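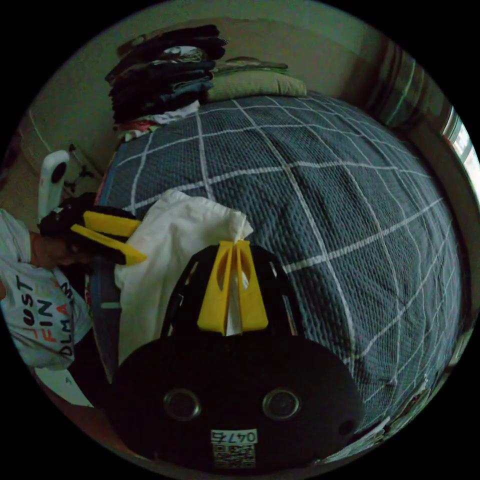
Going back to the Drullness live tapes

25 Dec 2021

Print | E-mail

I have spent most of the past fortnight listening to old Drullness concerts, and I wanted to write some of it down before I forget which night was which. The band put the recordings up on their own site in September. They are mostly taken from the mixing desk, with a few audience tapes filling the gaps, and they are free if you sign up to the mailing list.

I should say that I was a fan early on and then drifted away. I bought Gutano when it came out, saw the tour, and didn't bother with the next album at all. A lot of people did the same. Gutano was the one with the singles on it and the one after it was long and slow, and the reviews were poor. I still think the reviews were mostly fair. The live versions of those songs are another matter, and that is what has kept me going through the tapes.

The best example is "Harbour Wall". On the record it goes on for nearly seven minutes and the drums don't come in until the last two. Live they cut the opening right down and Ruben Bosman sings it in a lower key, almost talking in places. The Brorkitz show has the best one I have found. You can hear people chatting at the bar through the first verse, and by the second they have stopped. The guitar is slightly out of tune and I don't mind it.

Brorkitz was a good place to see a band. It held 200 if they let people stand on the stairs, which they usually did. The sound was dry and quite loud, with no echo to hide in, and some bands hated it. I saw Drullness there on the Gutano tour and came out with my ears ringing and somebody else's scarf. That night isn't among the recordings, unfortunately. The one they have is from the following year, when I wasn't going to anything much.

The other thing the tapes are good for is the talking between songs. Bosman had a name for going on a bit, and the magazines used to make fun of him for it. In those years he was taken up with the campaign over medical debt, and he would stop the show for it every night. I remember being annoyed. I had paid to hear the songs, and I was 22 or so and thought I knew what a concert was for.

Listening again, he was better at it than I gave him credit for. He doesn't shout. He tells the crowd about one family, says what the campaign wants, gives the address of the office and then goes into the next song. On the earlier tapes he gets tangled up and loses his place. By the end of the tour he has got it down to a couple of minutes and there are even a few jokes in it, mostly at the bass player's expense. Somebody at one of the northern shows yells at him to get on with it and he says, "I am getting on with it, this is it." Then he carries on exactly where he was.

I don't know how much good it did. The fan newsletter printed a figure at the time of 156 people who had joined the campaign through the concerts, and I remember thinking that was very low for a whole tour. I think now it might be quite a lot. I wasn't one of them. I took the leaflet and it stayed in my coat pocket until the coat went.

The newsletter itself deserves a mention. It was called Alemayehu, after an early B-side, and it ran to 102 issues, photocopied and stapled, which must have taken up somebody's evenings for years. They typed out radio interviews word for word, coughs and all, and argued about set lists in the letters pages. I have the last few in a box somewhere. If anyone has scans of the earlier ones I would like to read them, particularly the issue with the long letter about the Gutano sleeve, which I lent to a friend at college and never got back.

A few practical notes for anyone starting on the recordings. The desk tapes are very heavy on the vocals, so turn them down a bit before you begin. The dates on at least two of the files look wrong to me - the set list on the second seaside show has songs that weren't written yet. The audience tapes vary. The one marked "balcony" is fine apart from the clapping, and the one marked "rear left" is hard work and I gave up after the third song.

I haven't got to the final year yet. I'm told there is a version of "Small Hours" with the support band's trumpet player on it, and a very long encore from the last night where they play most of the first album in order. I will probably save that for when I'm back at work and need something for the bus.

There has been talk on the message board of a reunion. I don't expect one, and I'm not sure I would go, although I said that about the last band who did it and was in the queue by six o'clock. A proper release of the Brorkitz tape would do me fine - on CD if possible, as I still have the player in the kitchen.

Print | E-mail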